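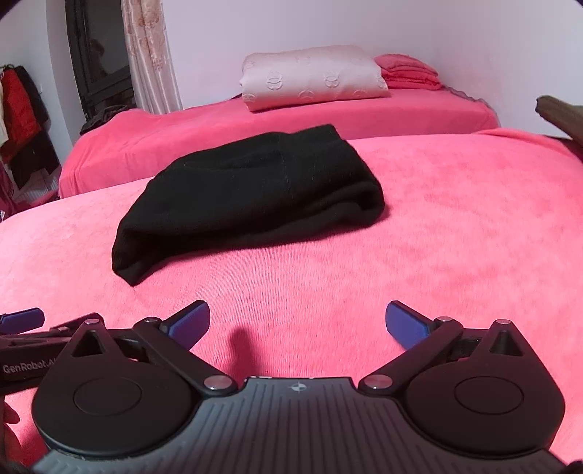 What Gets People to Sleep? My Project on Dorm Bedtimes and Laundry Night

Term project report, Intro to Research Methods
Wednesday, October 14, 2020

So my original plan was to write about caffeine, like half the class, and then I looked at my own week and noticed that the night I sleep worst is always laundry night. I live in Haltmont Hall, the dryers are in the basement, and if I start a load after dinner I'm still up at midnight waiting for my sweaters. I wanted to know if that was just me being disorganized (possible!) or if it happened to other people too.

My question ended up being this: do students in my dorm go to bed later on the nights they do laundry, and does it matter what time they start?

How I did it

I made a paper sleep diary, one page per night, and asked people on my floor to fill it out for the first part of the semester. Eleven people said yes and stuck with it, which I was really happy about because I had expected most of them to quit after the first weekend. Each page asked for lights-out time, wake-up time, whether you did laundry that day, when the first load went in, and a little box for anything else that kept you up. The box was my favorite part. People wrote everything from "chem" to "argued about soup."

I also tried a sleep app called Numa for the first week, thinking it would save me some typing. It did not save me any typing. It kept deciding people were asleep when they were lying in bed watching shows, so I dropped it and went with the paper pages only. My instructor had warned us about switching methods in the middle, so I threw out that whole first week to keep things fair. That hurt, but I think it was the right call.

In the end I had 1,053 usable entries once I split every page into its separate answers and took out the ones I couldn't read. I typed them all into a spreadsheet over one very long weekend. Next time I'm making people write in pen.

What I found

Laundry nights were later for almost everybody. The part I didn't expect is that laundry itself wasn't the problem if people started before dinner. Those nights looked just like regular nights. It was the after-dinner loads that pushed bedtime back, and the later the first load went in, the worse it got.

Two people didn't follow the pattern at all. One of them sleeps at ten no matter what is in the dryer, and I admire that a lot. The other had bedtimes all over the place every night of the week, laundry or not, so there wasn't much for laundry to change.

The comment boxes helped me understand why. Waiting for a free machine came up again and again. So did folding, which I had totally forgotten to ask about. A lot of people dump the clean stuff on the bed and then have to deal with it before they can lie down, and when you're tired that takes forever. A few wrote that they just pushed it to one side and slept next to it, and I'd love to know how well they slept, but my diary only asked about times and had no question about quality. That's a big hole in the project and I'm putting it here before my instructor does.

Problems with my study

It's one floor of one dorm, and they're mostly my friends. They knew what I was studying, so maybe they blamed laundry more than they should have. Also, people do laundry when they have a free evening, and a free evening might mean a later bedtime anyway. I can't separate those two things with the pages I have.

What I'd do next

I want to run it again in February, when everybody is washing heavy sweaters and the dryers take even longer. I'd add a question about folding and one about how rested people feel in the morning. I'd also like to include the other building, Jollar House, where they have machines on every floor. If their laundry nights come out earlier than ours, I'm bringing my spreadsheet to the housing office.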